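Hortensia Cáceres
Thread: leaving sugar out of my coffee, slowly

1. For many years I drank coffee with three spoons of sugar. In January I started to take it down, little by little. Some friends asked me how I did it, so I write it here in one place.

2. First, I am not a doctor and I have no illness that made me do this. I only noticed that I did not know the taste of coffee. I knew the taste of warm sugar with something dark in it.

3. My rule was very small. Every two weeks I took away half a spoon. If the week was bad, I stayed at the same level and did not feel guilty. From three spoons to zero it should take 12 weeks. I needed 17.

4. The first spoon was easy. The last half spoon was terrible, I must say it. For several mornings I thought that I had bought bad coffee.

5. At home you can control everything. Outside it is more difficult, because the sugar is already on the table and your hand goes there alone while you are talking. 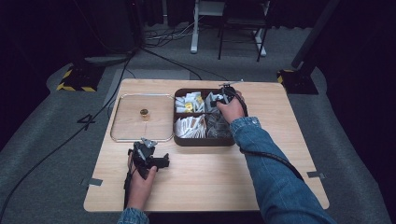
6. Graciela Gallardo wrote to me under the last post that small packets helped her more than the spoon, because with a spoon she always lied to herself, and with a packet she could fold the top and see what was left.

7. Thank you Graciela, I did not think of this. My spoon was also not honest. In the first month it had a little mountain on it.

8. About the coffee itself: a cheap dark roast is very hard to drink without sugar. I changed to a medium roast from Gaete, 300 grams the bag, and it lasts me a little more than two weeks. It is not so bitter. I also make it weaker than before.

9. Milk helps too. For one month I used more milk, then I returned to my normal amount. Cinnamon I tried and I did not like it, it stays on the top like dust.

10. What I did not use: sweeteners. A colleague at Maseo is very happy with them. For me they keep the wish for sweet things awake, so I preferred to wait until the wish became smaller.

11. Now the surprise. Other things became too sweet. The yogurt I bought all my life, I cannot finish it. My mother's rice pudding I can still finish, this has not changed.

12. Do I still take sugar sometimes? Yes, in tea, when I have a cold. Half a spoon, flat.

13. If you want to try, begin with the coffee you drink at the same hour every day. Mine was at 7:30, before the bus. The others followed more easily.

14. Next month I will try the same with salt in soup. My husband has already asked for his own pot.

739 likes · 313 replies

More from Hortensia Cáceres
How I keep bread for a week
Learning to cook beans without a pressure cooker
Two months without the elevator
The market in Prurkar, early in the morning

Contact · Help · © Buvley · Back to top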